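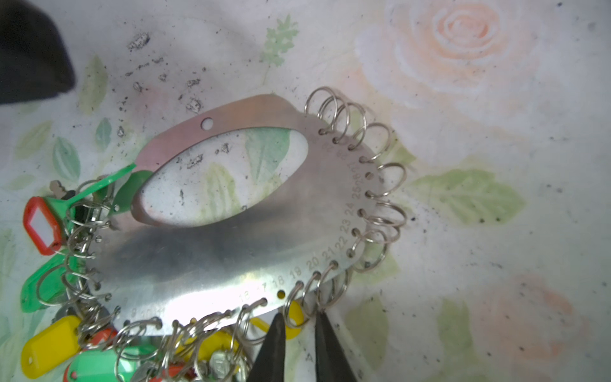 Kolev put the objection plainly in the discussion that followed the first reading of this work: a numbered plate records where a key ought to hang, and it says little about who last had it in hand. The point is accepted, and much of the present section responds to it.

Figure 2. Oval metal key organizer with numbered holes, split rings and colored plastic tags, on a printed tablecloth.

4.2 Physical order and the written register

The key holdings examined in this study fall into two groups. The first consists of keys kept in wall cabinets, where each hook is fixed and a missing key leaves a visible gap. The second consists of keys kept on portable carriers, of which the oval plate in Figure 2 is representative. Its holes are punched close to the outer edge, each with an engraved number beside it, and a split ring passes through each hole. The plate has a large opening in its upper middle, and there is a small round hole near the top edge.

The portable carrier was the more common form in the older buildings at Clandholm and Gallegos. Staff there gave consistent grounds for preferring it. One person can carry the whole set along a corridor and open each door in turn, and nothing has to be taken off the carrier and later put back. The same staff also reported the main drawback, namely that the rings swing freely and the keys collect on whichever side of the plate is lower. Rings that hold nothing hang free of keys and tags, as along the right side of the plate in the figure, while rings with keys and tags on them crowd together and have to be separated by hand before a number can be matched to a key.

Across all sites the inventory covered 1342 keys, of which 800 were held on portable carriers. For each key we noted the number engraved at its hole, the color of any tag, the wording on the tag label if there was one, and the matching line in the site register. Where these four sources agreed the key was entered as settled. Where they did not, the key was set aside and tried in the locks of the floor concerned, usually on a Sunday, when the rooms were not in use.

Tag color deserves separate comment. Red, yellow, green and orange-red tags may be found on a single plate, and a visitor would reasonably suppose that each color stands for a floor or a class of room. At Gallegos this had once been the case. The written key to the colors was revised at least twice, however, and tags already in use were left as they were. At Clandholm the colors had no fixed meaning at any time; tags were bought in mixed bags and used as they came to hand. Long-armed tags were liked there for being easy to grasp, although several respondents noted that they caught on neighboring rings. We therefore treated color as an aid to memory for the staff of a given site and gave it no weight in settling a disputed key.

Engraved numbers proved far more durable than paper labels. Labels fade, slip out of their windows or are written over, and a tag with a blank window was treated as unlabeled even where staff could say which door it belonged to. The engraved number, by contrast, remains legible for as long as the plate is in service – though strong light on polished metal can make it hard to read at certain angles, and two of our recorders asked to work away from the window for this reason.

Orozco, in written remarks on an earlier draft, suggested that empty rings be removed from the plate in order to reduce tangling. We do not adopt the suggestion. An empty ring marks a place that has been reserved or vacated, and the register at Eklow shows that vacated places were often filled again within the same year. Removing the ring also tempts staff to move the next key up by one place, after which every later line in the register is wrong. The Skurley register contains a run of such errors, and correcting it took longer than the inventory of the remaining carriers at that site.

Kolev's objection still stands in one respect. Neither the plate nor the register, as kept at the sites visited, records the borrowing of a single key. Only Eklow used a separate loan sheet, kept in the same drawer as the carriers and signed on return. Its entries are brief and some are missing, yet it allowed us to trace keys that could not have been traced by any other means. The layout of that sheet is discussed in Section 4.3, together with the changes made to it in May.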